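Speaker notes, winter bird evening, 7 Dec 2025

Start when the door is closed. Speak slowly, they know my accent but the room has echo.

First point: the waxwing. It comes to us when the berries in the north are finished, so we can not promise it every year. In October I had already two messages about waxwings at Soliman park. Both were starlings. Say this kindly, a starling against the light has nearly the same shape in flight.

Second point: how to tell them apart. Waxwing has a crest and a yellow tip on the tail. The call is a thin, high trill, like a small bell. Play the call now, 5 seconds, then again.

Pause for questions. If someone asks about feeding, say that apples cut in half and put on a branch work better than seed for this bird.

Third point: the winter count at Flulanton. Last winter our sheets gave 3146 birds in total, and most of them were gulls on the lake. Explain that we stay 40 minutes at each stop and write down only birds which we can name. 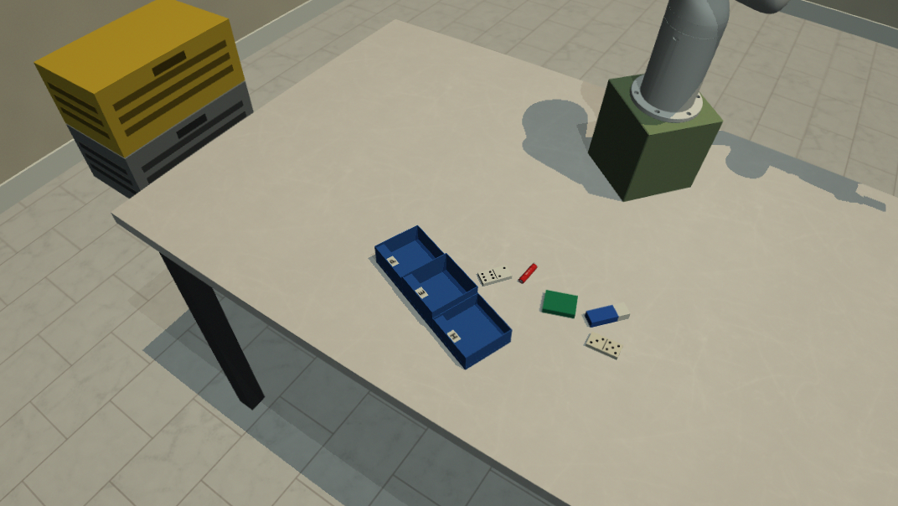

Fieldfares and redwings are often together in the same orchard, and beginners mix them. Look at the head first. The fieldfare has a gray head, a pale gray like these floor tiles, and the redwing has a cream stripe over the eye. Repeat the stripe, it is the thing to remember.

Finish with the walk. We meet at the north gate, 2 hours, warm boots please.

Contact: Cilance Bird Circle | Copyright Cilance Bird Circle | Back to top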